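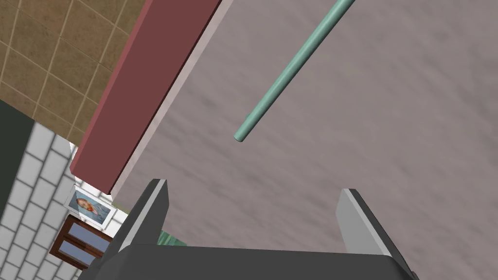
The Endo in the front office is leaving pale bands across anything with a solid gray background, and it has been doing it since we changed the drum. The bands run the short way across the sheet and repeat down the page. They are easy to miss on busy artwork. A large mottled gray surface like the one in the picture would hide most of them, and so would a small bit of green with darker lines in it. Flat gray shows them right away, so please use flat gray for any test.

**Opened:** 26th August
**Site:** Makgate, front office
**Device:** Endo color laser, tray 2
**Priority:** normal

**What was tried before opening the ticket**

- Ran the cleaning cycle from the front panel 3 times. No change.
- Printed from a second computer. Same bands, same spacing.
- Swapped the paper for a new ream. Same.
- Printed at 300 dpi and again at the highest setting. Bands are a little softer at the highest setting but still there.
- Copied a gray sheet from the glass. Bands show on the copy too, so I don't think it is the driver.

**Reply from support desk**

Thanks for the detail. Please measure from the start of one band to the start of the next and send the number in mm. Also tell us whether the drum came from Hong or from the supplier in Turkura, and whether the transfer belt was touched when the drum was changed.

**Update from site**

Spacing is around 30 mm, measured on two sheets. The drum came from Turkura. The belt was lifted out to reach a scrap of label and put back afterward. It clicked in on the left side. I can't say for sure about the right.

**Reply from support desk**

That spacing is too short for the drum on this model. It fits the developer roller better, but a belt sitting high on one side can cause something close to it. Power off, wait for the fan to stop, reseat the belt and press down on both green tabs. Then run color calibration before printing anything.

**Update from site**

Belt was up on the right – it went down with a push. Calibration ran without an error. The first gray sheet still had bands, fainter than before. The next few looked the same as the first. Black text is fine.

**Status**

Developer roller ordered from Hong, delivery expected in September. Gray work goes to the upstairs printer until then. Ticket stays open.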